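Seija Peltonen
Last updated: Aug 5, 2024

We use cookies to remember your settings and show you posts you might like. Accept all / Manage choices

Okay, small thread about getting a microwave into a room that was never meant to have one. Several of you asked after my grumpy post in March, so grab a coffee.

Background: our floor at Dronum has no kitchen. The nearest one is two flights down and shared with 24 people who all want to heat up soup at noon. I've eaten a lot of cold lasagna at my desk and I'm done with it.

First I went shopping for a proper cart. The one I liked was the Velo, with a shelf underneath and a towel rail (a towel rail!!). It was 300 dollars. For a cart. I closed the tab and went for a walk.

Then I remembered the little square table we had left over from the old meeting corner. White, skinny legs, has one of those round cable holes in the top. I'd been using it to pile mail on. Free is a very good price.

I did worry about the legs. They look like they belong under a vase. So I pushed down on each corner, leaned on it a bit, and it didn't wobble – then I went and found the weight limit on an old order sheet, which I should have done before leaning on it.

Measure with the door OPEN, people. I measured the microwave, I measured the table, I was very pleased with myself. Then I opened the door and it swung left, right out past the edge of the table. Fine if there's floor there. Not fine if there's a filing cabinet, and guess what there was.

So the filing cabinet moved. It's in the hall now. It's a long story and I'm not taking questions about the filing cabinet.

Next up, power. I was going to run the microwave off the same strip as everything else, and my brother-in-law made a noise on the phone that I can only describe as a kettle. A 1000 watt microwave pulls a good bit more than that from the wall, so it gets its own wall outlet. No strip, no extension cord.

Which brings me to the cables. There's a strip on the floor and a white cable curling off to the left like it's on vacation. I know. It's on the list. I've priced some flat cord covers from Molero and they're coming out of next month's money.

Anyway, the corner as it stands:

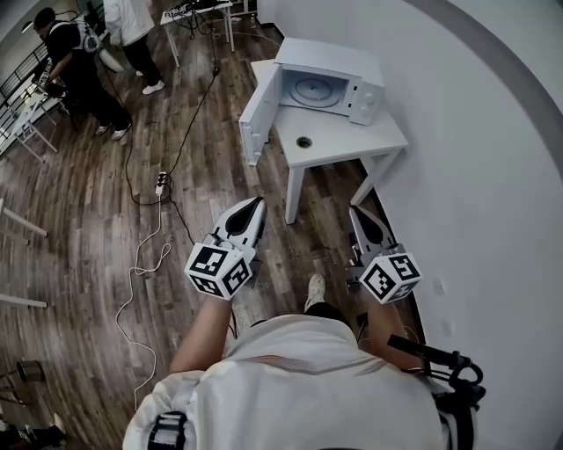 Microwave on the square table, door open. Cables still to be tidied.

I like it against the wall there. The table is only a bit of furniture but the corner looks like it has a job now. And I can see the plate inside without crouching, so the height works for me (I'm short, tall friends may disagree).

Things I still want: a hook for a cloth, a splatter cover, and a place to put a mug down while the door's open. I'm looking at a narrow Saarinen wall shelf for the mug part. If anyone has one, does it hold more than two mugs without sagging?

House rule so far, there's only one: fish goes downstairs. I'm being very strict about it.

Total spent up to now is under 200 dollars, and most of that was the microwave. I'll post again when the cord covers arrive – unless I trip first.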